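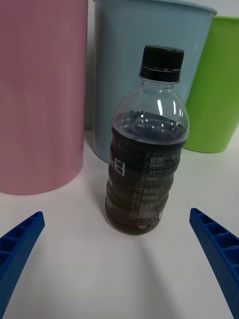 Rapport d'avancement à la fondation Zetwood
Programme « Boire moins sucré au collège », site de Nurnbridge
Rédigé par Anum Rajput, coordinatrice, le 06/07/2024

Chers membres du conseil,

Vous nous avez demandé un rapport court. Le précédent comptait 19 pages, et Sohail Khattak, qui suit notre dossier chez vous, a eu la délicatesse de nous signaler qu'il en avait lu sept. Nous avons donc coupé, surtout dans les passages où nous nous félicitions.

Ce qui a été fait

Les ateliers de lecture d'étiquettes ont démarré en février, avec une semaine de retard due à une chaudière en panne. Toutes les classes de sixième et de cinquième y sont passées. Les élèves apprennent à trouver la ligne « dont sucres », à la distinguer de la ligne « glucides » et à convertir le tout en morceaux. Ils adorent la conversion. Ils aiment nettement moins l'idée qu'elle puisse s'appliquer à leur goûter.

Les deux fontaines prévues au budget sont posées. Celle du préau fonctionne. Celle du gymnase fonctionne aussi, à condition d'appuyer longtemps et de ne pas être pressé, ce qui exclut à peu près tout le monde entre deux cours de sport. L'installateur, Tellar, est revenu, a constaté que la pression était « dans la norme » et nous a facturé le constat. Nous contestons.

Nous avons distribué 100 gourdes aux élèves de sixième. À la fin de l'année, 50 étaient encore apportées régulièrement en classe. Les autres se répartissent entre les objets trouvés, les sacs de piscine et un lieu que les parents désignent par « quelque part dans la voiture ».

Ce qui a moins bien marché

La soirée destinée aux familles. Le sujet était sérieux, l'intervenante excellente, et la date tombait le même soir que le spectacle de danse. Sept personnes sont venues, dont deux cherchaient le spectacle de danse. Elles sont restées et ont posé les meilleures questions.

L'enquête sur les habitudes de consommation pose un autre problème. Au premier passage, les élèves déclaraient boire des sodas tous les jours. Au second, après les ateliers, ils n'en boivent pratiquement plus. Je voudrais croire à ce résultat. L'épicerie d'en face, interrogée de manière informelle, n'a pas remarqué de baisse des ventes. Nos élèves ont au moins appris quelle réponse nous ferait plaisir, et je préfère ne pas présenter ces chiffres comme une réussite tant que nous n'avons pas une autre mesure.

Budget

Les dépenses sont conformes au prévisionnel, sauf pour l'impression des affiches (en hausse, on avait oublié la couleur) et les déplacements (en baisse, on avait oublié que le collège était à côté). Le solde vous sera communiqué avec les justificatifs dès que le litige avec Tellar sera réglé.

Pour la rentrée

Les ateliers seront repris avec les quatrièmes. L'infirmière propose de remplacer le questionnaire par un carnet tenu une semaine entière, moins facile à embellir. La soirée des familles est maintenue, après consultation du calendrier de danse.

Nous vous demandons enfin l'autorisation de reporter sur l'an prochain la somme non dépensée en déplacements, afin de financer un réglage sérieux de la fontaine du gymnase. Une réponse avant la fin des vacances nous permettrait de faire venir le plombier avant les élèves.

Bien cordialement,
Anum Rajput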